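## 4. Trying the Cup Task in the Simulator

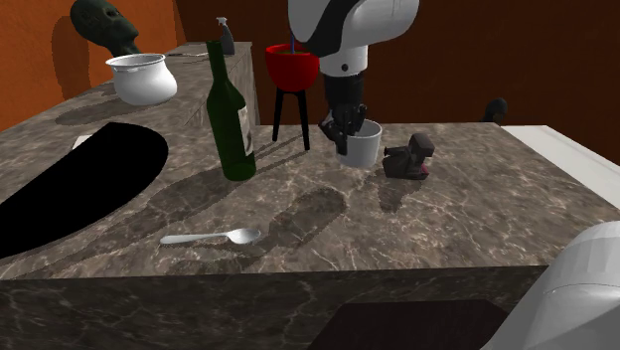
*Fig. 4-1. Counter task in the simulator, gripper at the rim of the white cup.*

Trestitau ships its arm software with a simulator called Sillo, and the sales sheet says that what works in Sillo will work on your bench. Treat that as a hope. This section was written by Wanda Szabo for people evaluating the package, and it covers what you need to run the cup task and decide for yourself. The vendor's own guide runs to 64 pages and spends two of them on grasping.

### Before you start

You need Sillo installed (Section 2), a license file in place (Section 3), and a machine with a decent graphics card. The vendor's minimum will open the program. It will not run it at a speed you can stand.

> **Caution:** Disconnect the real arm before you launch Sillo. Earlier builds sent simulated commands to live hardware if both were on the same network. Trestitau says this is fixed. Pull the cable anyway.

### Loading and running

1. Open Sillo and choose **Tasks > Counter > Cup**. The first load is slow, and the progress bar sits at 22 percent long enough to look frozen. Leave it alone.

2. Check the layout. The white cup should be standing on the stone counter with the small dark figurine close beside it, on the right. The green bottle is farther left and the spoon lies nearer the front. If anything is floating or has sunk into the stone, reload the task.

3. Set **Shadows** to **Full**. Turning them off makes everything faster, but the shadows on this counter are long and dark, and any vision model you plan to test should have to cope with them.

4. Set **Object wobble** to **On**. It is off by default, which flatters the results. With it off, the cup stays put when a finger brushes it.

5. Under **Grasp**, select **Rim, left side**. The automatic setting picks its own approach and may come in from the right, where the figurine leaves very little room.

6. Click **Run once**. Watch the whole attempt at normal speed before you touch batch mode.

7. If the fingers close short of the cup, open **Grasp > Offset** and lower the hand by 18 mm. Run it again. Change one value at a time -- the undo button in this panel only remembers the last edit.

8. When you are happy with single runs, choose **Batch** and enter 154. That matches the batch size in Pliltovine's comparison sheet, so you can set your numbers beside theirs.

### Reading the results

Sillo reports a "success" when the cup leaves the counter. It doesn't care whether the cup is dropped a moment later, or whether the figurine was knocked over on the way. Go to **Scoring > Strict** and tick **Hold** and **Neighbors undisturbed**. Expect the score to fall. Keep both scores, and ask the sales rep which one is in the brochure.

> **Note:** Strict scoring resets to Standard every time you load a task. We have reported this twice.

### Problems we have run into

- **Fingers pass through the cup wall.** The physics step is too coarse. Set it to **Fine** and accept the longer run time.
- **The bottle looks tilted.** Check it from the side view before reloading. A wide camera angle can make an upright bottle appear to lean.
- **The batch stops with no message.** Usually a full disk. Sillo saves video of every run unless you tell it otherwise.

### Moving to a real arm

Don't buy on the strength of this task. Alaric Benavides ran the same grasp on the Achterberg bench in February, and his notes in Section 7 list the settings he had to change. Read them before you sign for the support plan, and ask for a trial on your own cups.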